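I've been trying to learn to bake rye bread since June, and last weekend I finally got a loaf I'd serve to another human being. It only took me 10 tries (plus one that went straight in the compost before it ever saw the oven).

My grandmother grew up in Orkthorpe, where everybody made the same dark, sour, heavy loaf and argued about whose was best. She never wrote hers down. All I had to go on was my memory of the smell and a stained card from my aunt that says "605 flour, water till right." Till right! Thanks, Auntie.

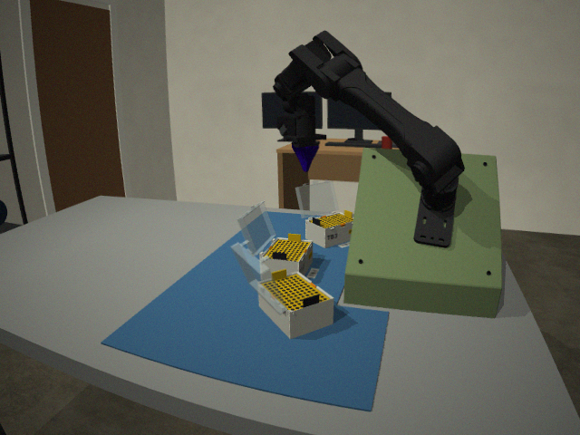 *Nkosi*

February 1, 2021

So the first few loaves were bricks. I was treating rye like wheat, kneading away for ages and waiting for it to go smooth and stretchy, and it just doesn't. It sits there like wet cement and sticks to your elbows. Once I quit kneading and started stirring it with a big spoon, things got a lot better -- and my shoulders stopped hurting, too.

The starter was the next headache. Mine lives on top of the fridge in an old pickle jar, and in the fall the kitchen got so chilly that it pretty much went to sleep on me. I fed it twice a day for 4 days before it bubbled again. 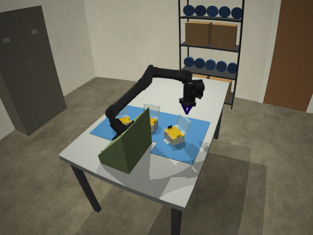

Then there's the waiting after it's baked, and I'm terrible at that part. You're supposed to wrap the loaf in a towel and leave it alone until the next day. I cut into number seven while it was still hot and the knife came out covered in gum. Number ten got the full night, and it sliced like a dream! We had it with butter and too much salt.

Next I want to try it with caraway, which my aunt says is how they do it over in Bandton and is therefore wrong. I'm doing it anyway.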